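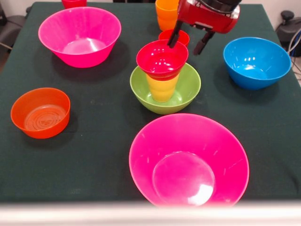
Chapter 4
Who Says It's Safe? Rules for Robots That Share a Table

I started my working life convinced that safety rules were written by people who had never met a robot. Then I spent a June at Hellwig sharing an office with Edeltraud Lindemann, and she made me read one. All 164 pages of it. I complained the whole way through, and I still have my copy, with her pencil marks in it.

So this chapter is about rules, and I promise to keep it friendlier than that binder. We'll begin with the small stuff, the kind of tabletop job where a gripper picks up a cup or sorts a few bowls. Light plastic dishes look harmless, and it's tempting to skip the paperwork. But a finger can get pinched over a cup just as easily as over a car part!

Before you read on, grab a pencil and answer these for any robot you've worked near:

Who is allowed to reach onto the table, and when?
Where is the stop button, and can you hit it without looking?
What does the gripper do if the power drops — hold on or let go?
Who wrote the last risk assessment, and have you read it?

Keep your answers. We'll need them in Section 4.3, where Benedikt Kasten's checklist from the Meneo project gets a proper workout.

4.1 Laws, standards and house rules

People mix these three up all the time (I did, for years). A law is something you have to follow. A standard is an agreed way of doing a job well, and a law or a contract may point to it. House rules are whatever your own lab has taped to the door.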